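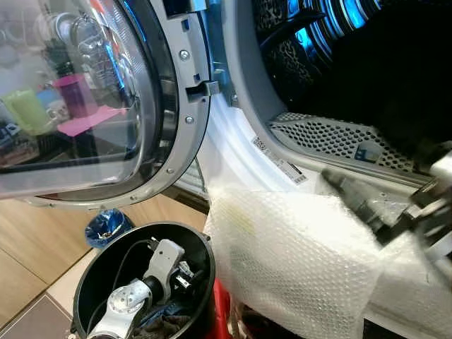 Estar Holiday Cottage: Frequently Asked Questions

Where is the cottage?
Estar stands on the hill road above Skerkham, two miles from the harbor. The last stretch is a single lane with passing places. Most navigation apps take you to the farm gate below us, so please follow the directions in your booking email.

What time can we check in?
Any time after 4 p.m. Checkout is by 10 a.m. The key safe is beside the back door and the code is sent the day before you arrive.

How many people does it sleep?
Up to five, in three bedrooms. A travel crib is available on request. Please bring your own crib bedding.

Can we do laundry during our stay?
Yes. There is a front-loading washing machine, and guests may use it at no extra charge. Detergent is not supplied. Please don't run it after 9 p.m., as one of the bedrooms is close by.
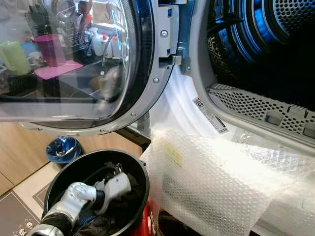
Washing machine with the door open

Are sheets and towels included?
Sheets and bath towels are included. Beach towels are not.

Are dogs allowed?
We take up to 2 dogs. They must stay off the beds and be kept on a leash in the lane, where there are sheep for most of the year.

Is there somewhere to rinse off after the beach?
There is an outside tap by the back step. Please shake sand out of clothes and towels before washing them.

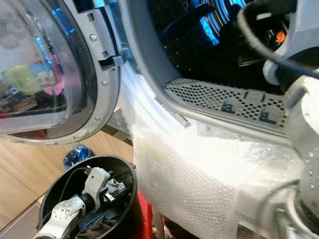

The washer door, showing the glass and latch

Is there Wi-Fi?
Yes, though it slows down in bad weather. Cell service is better upstairs.

Where can we buy groceries?
The shop in Skerkham sells bread, milk and basics. For a full supermarket you will need to drive to Griredton.

Can we walk to the beach?
Yes. The path to Ilie beach starts almost 500 yards past the cottage. It is steep in places and not suitable for strollers.

Is there lighting outside?
There is a porch light, but no street lighting on the hill road. Bring a flashlight if you plan to walk back from the village in the evening.

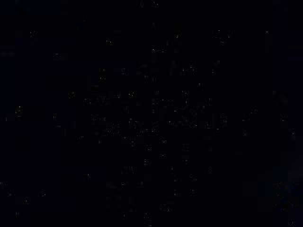 Dark, with a few faint specks of light

How do we cancel?
Reply to your booking email. Deposits are refunded if you cancel before the balance is due. After that, we refund what you paid only if we can rebook the dates.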